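자동화 현장 조사 보고서: 손이 하던 일을 손으로 가르치는 직장

과목: 노동과 기술
작성: Hiba Zein, Welington Frota
조사처: Dorano (Burwood 소재, 가정용 정리 로봇의 학습 데이터를 만드는 업체)

1. 조사를 시작한 이유

우리 조가 처음에 쓰려던 보고서는 물류 창고에 관한 것이었다. 제목까지 정해 두었다. 그런데 연락한 창고 두 곳은 답이 없었고, 세 번째 창고는 홍보 책자를 보내 주었다. 책자는 매우 두꺼웠고 사람이 한 명도 나오지 않았다. 결국 Welington의 사촌이 일한 적이 있다는 Dorano에 메일을 보냈고, 다음 날 바로 와도 된다는 답을 받았다.

Dorano의 일은 설명하기가 조금 민망하다. 작업자들은 집게 모양의 그리퍼를 양손에 하나씩 쥐고 화장대나 식탁 위의 물건을 집고 옮긴다. 그 움직임의 기록은 고객사인 Grorance로 넘어가고, Grorance는 그것으로 집안일을 하는 로봇을 훈련시킨다. 구인 공고에 적힌 직함은 '동작 시연 전문가'이다. 작업자들끼리는 그냥 '집게'라고 부른다. "오늘 집게 몇 명 나와요?" 같은 식이다.

우리가 알고 싶었던 것은 세 가지이다. 이 일을 하는 사람들은 하루를 어떻게 보내는가, 올해 도입된 자동 검수 프로그램은 그 하루를 어떻게 바꾸었는가, 그리고 자신이 가르친 로봇에 대해 어떤 감정을 갖고 있는가. 마지막 질문은 Hiba가 넣자고 했고 지도교수님은 빼자고 하셨다. 넣었다.

2. 현장의 작업

화장대 과제는 목록에서 난도가 중간쯤으로 분류된다. 작은 물건이 많고, 손가락 대신 집게 두 개로 해야 하며, 과제 안내서에는 "자연스럽게"라는 말이 거의 모든 쪽에 나온다. 작은 공 하나를 집게 끝으로 잡아 드는 동작을 우리도 해 보았다. Welington은 네 번 떨어뜨렸고 Hiba는 공을 찾으러 바닥에 엎드렸다. 숙련된 작업자는 같은 동작을 하면서 점심 메뉴를 정한다. 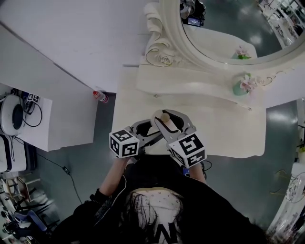
Burwood, 2020년 12월 12일

토요일인데도 작업이 있었다. 납품 기한이 다음 주였기 때문이다. 우리는 오전부터 벽 쪽 의자에 앉아 관찰했고, 점심 이후에 작업자들과 따로 이야기를 나누었다. 면담에 응한 분들은 이름을 밝히지 않기로 하여 이 보고서에서는 작업자 가, 나, 다로 적는다.

작업자에게는 하루에 최대 100회의 시연이 배정된다. 한 회는 물건을 집어서 정해진 자리에 놓는 데까지이고, 중간에 떨어뜨리면 처음부터 다시 한다. 양손에 그리퍼를 들고 있으니 머리카락이 흘러내려도 넘길 수가 없고, 코가 가려워도 긁을 수가 없다. 작업자 가는 이 직장에서 배운 가장 중요한 기술이 "가려움을 무시하는 것"이라고 했다. 이력서에 어떻게 쓸지는 아직 고민 중이라고 한다.

자세도 문제이다. 화장대는 앉아서 쓰라고 만든 가구인데 작업은 그 위로 몸을 숙이고 하는 경우가 많다. 작업자 나는 입사 첫 달에 어깨가 아파서 발판을 요청했고, 발판은 두 달 뒤에 왔다. 그사이에 나온 것은 스트레칭 안내문이었다. 지금도 벽에 붙어 있다.

3. Mirani가 들어온 뒤

6월까지는 시연 기록을 사람이 검수했다. 검수자는 모두 11명이었고 영상을 돌려 보면서 쓸 수 있는 것과 없는 것을 나누었다. 그러다 회사가 Mirani라는 자동 검수 프로그램을 도입했다. Mirani는 시연이 끝나자마자 점수를 매기고, 기준에 못 미치면 화면에 '다시'라고 띄운다. 이유는 적어 주지 않는다.

달라진 점을 작업자들에게 물었더니 가장 먼저 나온 이야기는 속도가 아니라 대화였다. 예전에는 검수자가 자리까지 와서 "왼손이 너무 늦게 들어가요"라거나 "물건을 놓고 나서 바로 빼지 마세요"라고 말해 주었다. 그 말이 귀찮을 때도 있었지만 무엇을 고쳐야 하는지는 알 수 있었다. 지금은 '다시'를 세 번 받으면 각자 나름의 이론을 세운다. 작업자 다는 천천히 움직이면 통과한다고 믿고, 작업자 나는 빨리 움직여야 통과한다고 믿는다. 두 사람의 통과율은 거의 비슷하다.

검수자들은 해고되지 않았다고 회사는 강조했다. 사실이다. 대부분 시연 작업으로 옮겼고, 이제 자기가 하던 일을 대신하는 프로그램에게 점수를 받는다. 작업자 가가 그중 한 명이다. 본인 말로는 Mirani가 자기보다 엄격하지만 "적어도 한숨은 안 쉰다"고 한다.

관리자 쪽의 설명은 조금 달랐다. 사람이 검수할 때는 같은 시연을 두고도 검수자마다 판정이 갈려서 분쟁이 잦았고, 결과가 다음 날에야 나와서 하루치를 통째로 다시 하는 일도 있었다는 것이다. 이 점은 작업자들도 인정했다. 다만 지금은 분쟁이 줄었다기보다 따질 상대가 없어졌다는 것이 작업자 다의 의견이다. 이의 신청 양식은 있다. 신청서를 읽는 담당자가 누구인지는 관리자도 그 자리에서 확인해 주지 못했다.

4. 가르치는 사람의 마음 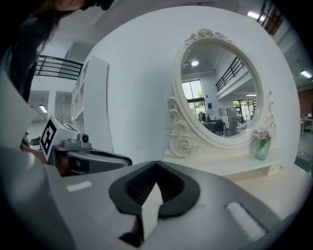 집게를 오래 쥔 사람들은 손에 관해 묘한 말을 한다. 작업자 나는 집에서 컵을 들 때도 엄지와 검지만 쓰게 되었고, 가족이 그것을 보고 웃는다고 했다. 로봇에게 사람의 동작을 가르치려고 사람이 먼저 로봇처럼 움직이는 법을 익힌 셈인데, 안내서에는 여전히 "자연스럽게"라고 적혀 있다.

로봇이 자기 일을 빼앗을까 걱정되느냐는 질문에는 뜻밖에 다들 담담했다. 작업자 가는 시연이 다 끝나면 일이 없어지는 건 맞지만 그 전에 계약이 먼저 끝난다고 답했다. 계약 기간은 18주이다. 갱신은 되기도 하고 안 되기도 하며, 갱신 여부를 Mirani 점수로 정하는지는 작업자도 관리자도 서로 다르게 알고 있었다.

반면 결과물을 보고 싶다는 마음은 모두에게 있었다. 작업자 다는 지금까지 통과한 시연이 745회인데 그것으로 훈련된 로봇을 한 번도 본 적이 없다. Grorance가 시제품 영상을 보내 주기로 했다는 소문이 여름부터 있었다고 한다. 혹시 로봇이 자기처럼 물건을 놓기 직전에 잠깐 멈칫하는지 확인하고 싶다는 것이다. 우리가 적은 면담 기록 중에서 가장 길게 이야기한 대목이 이 부분이다.

5. 논의와 한계

수업에서 읽은 글들은 대체로 자동화를 사람이 있던 자리에 기계가 들어오는 일로 그린다. Dorano에서 본 것은 그보다 어수선했다. 사람은 그대로 있고 자리만 옮겼으며, 없어진 것은 일자리보다는 옆에서 이유를 말해 주던 사람이었다. 우리는 회사에 두 가지를 제안했다. Mirani의 '다시' 옆에 짧게라도 사유를 표시할 것, 그리고 예전 검수자 중 한 명이 매주 반나절이라도 작업 구역을 돌며 조언하게 할 것. 관리자는 첫 번째는 개발사에 전달하겠다고 했고 두 번째는 좋은 생각이라고 했다. 어느 쪽이 거절인지 우리 조에서도 의견이 갈린다.

방문이 하루뿐이었고 면담자가 세 명이라는 점은 분명한 한계이다. 면담 장소가 휴게실이어서 관리자가 커피를 가지러 두 번 들어왔고, 그때마다 답변이 눈에 띄게 긍정적으로 바뀌었다. 해당 답변은 분석에서 뺐다. 통과율 원자료도 요청했으나 보고서 제출일까지 받지 못했다.

역할 분담: 면담과 3, 4장은 Hiba Zein, 현장 관찰과 1, 2장은 Welington Frota가 맡았다. 5장은 같이 썼고, 면담 녹음을 글로 옮기는 일은 자동 받아쓰기 프로그램에 맡겼다가 '집게'가 전부 '집에 가'로 나와서 Welington이 처음부터 다시 했다.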